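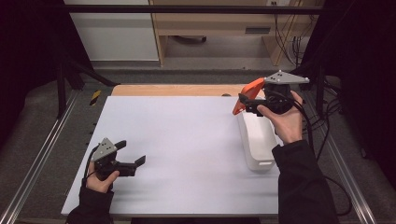 The Gourlay study looks at how people use two hands to do small household and packing jobs, and whether a robot can learn those jobs from recordings of people doing them. We are looking for adults to come to our site at Stasunbridge and carry out short tasks while holding a gripper in each hand. Most tasks use ordinary items, such as a white plastic tub that has to be picked up by its rim with the orange fingers of one gripper while the other gripper, with the black fingers, stays open and ready. The work is done at a table with a white board on it, and the cables from the grippers run off to the side, so you will be asked to stay in one place during a recording.

Category: Calls for participants / Paid studies
Reading time: 7 min

What the study is about

Robots that learn by example need recordings of someone doing the job. One common way to get them is to have a person steer a robot arm from a distance. That is slow, and people who are new to it make movements they would never make with their own arms. In our method the person holds the grippers directly. The movements are recorded and later used to train a program that drives two robot arms.

In January we finished a first round with 400 recordings. All of them were made by members of our own staff, who had used the grippers many times before. The program trained on those recordings could lift and move a container from one side of the board to the other when the container started in a familiar place. It did worse when both hands were needed, especially when one hand had to hold an object steady and the other had to let go. Looking back through the recordings, we found that our staff had all settled into nearly the same way of doing that step. The program had very little else to learn from.

The second round is meant to test whether recordings from a wider group of people give a better result. We will compare two programs, one trained only on the staff recordings and one trained on an equal number drawn from staff and participants. Both will be tested on the same tasks, with the objects in the same starting positions. We do not know which will do better. Recordings from new users vary more, and in some published methods that has made training harder.

What you will do

A session starts with a short talk about the tasks and a chance to ask questions. You will then sign the consent form and have the grippers adjusted to your hands. There is a practice period in which nothing is kept. You can use it however you like, and you can ask for more of it.

After that you will work through a set of tasks. They include:

- lifting a tub by the rim and setting it down in another spot
- passing a light object from one hand to the other
- holding a tub still with one gripper and putting something into it with the other
- turning a container to face the other way
- stacking two containers and taking them apart again

Each task is repeated several times with the objects moved between tries. Please work at a pace that is comfortable. If you drop something, leave it where it is and say so. We keep recordings with drops and second tries in them and label them, so you should not feel you have spoiled anything.

We will not tell you the best way to hold or move an object. If you ask, the person running the session will repeat the goal of the task and leave the rest to you. Some people in our pilot sessions found this annoying, and it is fair to warn you about it now. The differences between people are what we want to measure.

At the end there is a written form with questions about comfort and tiredness, and which tasks felt awkward. You will not handle or stand near a moving robot arm at any point. The arms are tested later, without participants in the room.

Who can take part

You can take part if you:

- are 18 or older
- can stand at a table for the length of a task, with seated breaks in between
- have use of both hands and can hold a light tool in each
- can see the objects on the table clearly, with glasses or contacts if you wear them
- can follow spoken instructions in English

Left-handed people are very welcome. We had only one in the first round. We would also like to hear from people born before 1990, as our staff group was mostly younger than that and we want a better spread of ages.

Please do not apply if you currently have a wrist, elbow or shoulder injury, or if you have been told by a doctor to avoid repeated hand movements. If you are unsure, write to us first. People who work for Nukine or Finimex, and members of their households, cannot take part, because both companies supply money or parts to the study.

No experience with robots is needed. If you have used hand-held grippers like these before, tell us when you apply. It does not rule you out, but we have a limited number of places for experienced users.

Time and payment

The full study is 7 sessions, each lasting two hours including breaks. We try to leave at least one day between sessions so that your hands can rest. The payment for completing all of them is 500 dollars. If you stop early, you will be paid for the sessions you attended, including any session you leave partway through. Parking at Stasunbridge is free for participants, and bus fare is paid back if you keep your ticket or receipt.

If we have to cancel a session on the day because of an equipment fault, you will still be paid for it.

What is recorded

We record the position of each gripper, how far its fingers are open, and video of the table and the objects on it. Your hands and sleeves will be in the video. Your face should not be, and any video in which a face appears is removed before the data is used. Sound is not recorded.

We ask participants to wear plain long sleeves and to take off rings, watches and bracelets. Lockers are available.

Each participant is given a code, and the list that matches codes to names is kept apart from the recordings. The training data may be shared with other research groups under the code only. You can ask us to delete your recordings up to the point at which training starts. After that we can remove them from the shared data, but we cannot remove their effect on a program that has already been trained. The consent form explains this in more detail, and you will get a copy to keep.

How to apply

Write to Santino Navarrete, study coordinator, at the Stasunbridge site, with "Gourlay second round" as the subject. Please include:

- your name and a phone number or email address
- your year of birth
- whether you are left-handed, right-handed or use both
- any past experience with grippers or robot arms
- the times of day that usually suit you

Applications opened on 2023-04-05 and will stay open until all places are filled. We will contact you by phone or email for a short screening call, mainly to check the points listed above and go over the schedule. People we cannot place right away will be put on a waiting list if they agree to it, and their details will be deleted when the second round ends.

Questions about the method or the earlier results can go to the same contact. A written summary of the January work is available on request, and participants who want the results of the second round can leave an address at their last session.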